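Gripper Pairs: The November Cable Fault

This gallery page covers the cable fault that stopped work on the Ladefoged gripper pairs. It is meant for anyone at Ukia who uses the hand-held units, and for the people at Werkonau who took over the repairs. The write-up is short. The full fault log is kept with the units in Grerville.

The fault showed up as a jaw position that froze while the jaws were still moving. The operator would close on an object and the recorded opening would stay where it had been a moment before. It came back by itself after a second or so, which is why it was missed at first. By the time it was noticed we had over 3,000 recorded picks, and the bad ones were mixed in with the good ones.

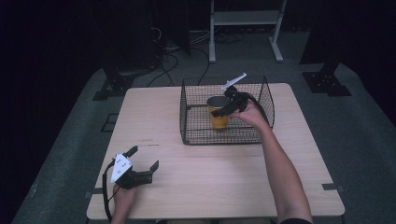 Page last changed: August 29, 2022

Basket task, both grippers in hand. The right one is closed around the upper part of the cup inside the wire mesh basket, and its cable runs over the right side of the basket. The left one is held open near the front edge of the table.

Basket work was where the fault came up most. Reaching over a rim bends the cable close to where it leaves the gripper body, and the strain relief on the first units was too short for that. The wire inside the jacket broke a strand at a time. Nothing showed on the outside. On the bench, with the cable lying straight, every unit passed.

We found it by holding a gripper still, jaws half open, and bending the cable by hand while watching the reading. Of the units checked this way, 5 dropped out. All of them had been used mainly on the right side.

There was a safety side to it as well. Recordings from these sessions are played back on the arms in Grerville. One of the bad recordings was played back before the fault was known. The arm lifted with its jaws still open to the last good reading, then closed late and hard against the side of a bin. A finger pad split. Everyone was outside the marked area and there were no injuries. Playback was stopped the same day and stayed stopped until the recordings had been sorted.

Changes made since then:

Longer strain relief on all units, fitted at Werkonau.
Cable bend test before each session, jaws half open, both hands.
Cables replaced after 300 hours of use, whether or not they pass the test.
Any recording with a frozen jaw reading is set aside and not played back on an arm.

The left and right units are now swapped every 2 weeks so that the wear is shared. Please write the swap on the tag and in the log. Several tags were blank at the last check.

Units still carrying the short strain relief should go back to Werkonau with the cable attached. Do not cut the cable off, even if it is clearly dead.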